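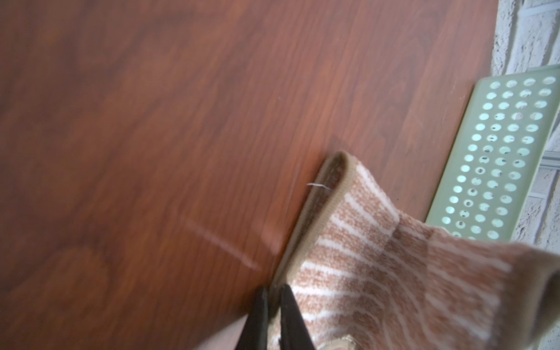

Brondent Hockey Archive
Progress report to the Lanz Fund
July 7, 2021

Work since January has gone mainly into the game programs. We have scanned 400 of the 900 programs in the Ivley collection, covering the first 11 seasons the team played at Drorard Arena. Rosters from those seasons are now typed up and can be searched by player, position and sweater number.

Checking the rosters against newspaper box scores has been slower than planned. Programs were often printed before late trades and call-ups, so a number listed in October may belong to a different player by spring. Where the two sources disagree we enter both and flag the record. We have not tried to settle these cases yet. 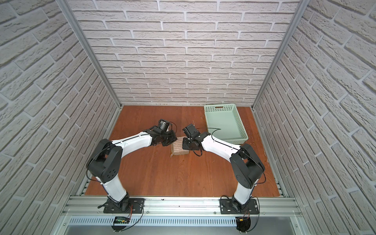 Mint-green basket in the back right corner.

Seven programs are missing pages. Two of them may be filled from a private collection in Ivley, and we have written to the owner. The rest will be scanned as they are.

Spending is within the approved budget. The scanner repair came out of the equipment line, and we moved nothing between lines. The indexing line is underspent and we ask to carry the balance into the next period.

We showed the roster search to a group of season ticket holders and asked for comments.
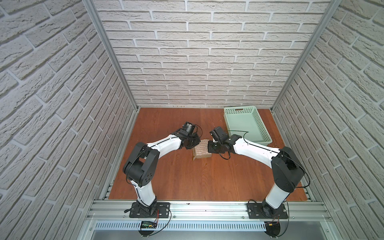

One of them wrote that the search should show preseason numbers too, as several players changed sweaters before opening night. We can add this where a preseason program exists.

Next period: scan the remaining programs, begin the playoff rosters, and send the Fund a list of all flagged records.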